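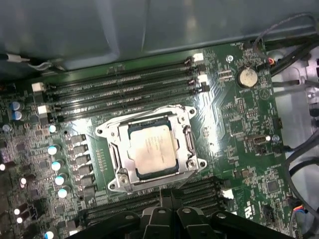 Old desktop tower, worth upgrading or do I let it go?

Asked 15 Nov 2019 in Home computers

Hi all, first time posting so go easy on me. I've got a desktop that I bought secondhand when I moved to Brurkermont, and it's gotten painfully slow. It takes ages to get to the login screen and then I can make a coffee before the browser opens. I mostly use it for the household budget, photos (a lot of photos), and a bit of sewing pattern software that won't run on my tablet.

It still has the original spinning hard drive, 6 GB of memory, and it's on Windows 7, which I keep getting pop-ups about. The shop on Kaston Street quoted me $70 just to look at it. A neighbour says to throw it out and get a laptop, but I like my big monitor and I really don't want to learn a whole new setup. Is there any point putting money into this thing?

3 answers

Answer 1 (accepted)

Don't throw it out yet! I was in the same boat in October with my mum's tower, and what fixed it was a solid state drive. I can't tell you how much of a difference it made — she phoned me thinking I'd swapped the whole computer.

I'd do the drive first and see how you feel. You can get a small one pretty cheap, and most of them come with a link to free cloning software, so your sewing program and your settings all come across as they were. Check how much space you're using before you buy. If the photos are eating most of it, put the system on the new drive and keep the old one in there just for pictures. 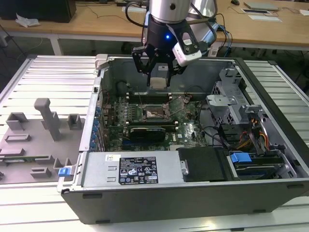
Then look at memory. 6 is fine for a budget spreadsheet but it'll be struggling once you've got a few tabs and your pattern software going at once. Look up your model number on the maker's website and it'll tell you what type it takes and the most it can handle. Secondhand sticks are fine, I've never had a bad one.

And please back up the photos before you touch anything. Two copies if you can, one of them at somebody else's house.

Answer 2

Just get a laptop, you can plug your monitor into it. Not worth the hassle imo

Answer 3

Mostly agree with the first answer, but sort out the Windows 7 thing too. Support ends in January, so if you're going to be doing your banking on it you'll want to be on 10. My old key from the sticker worked when I moved over, so have yours handy and try that before you pay for anything.
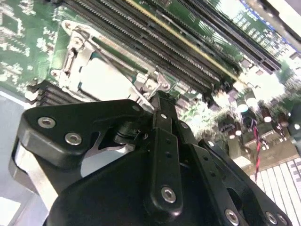

While you've got the side off, give it a good clean. Shut down, unplug it at the wall, hold the power button in for a few seconds, then take it out on the porch with a can of air. Short bursts, and hold the fan blades still with a finger. Mine had over 12 years of dog hair in it (sorry, Biscuit) and it's so much quieter now.

I wouldn't pay the $70 either, unless it comes off the price of the repair — ask them that. If you're nervous about opening it up, the library on Utier Road does a drop-in fix-it night once a month and they were really patient with me.

Was this page helpful? 23 people said yes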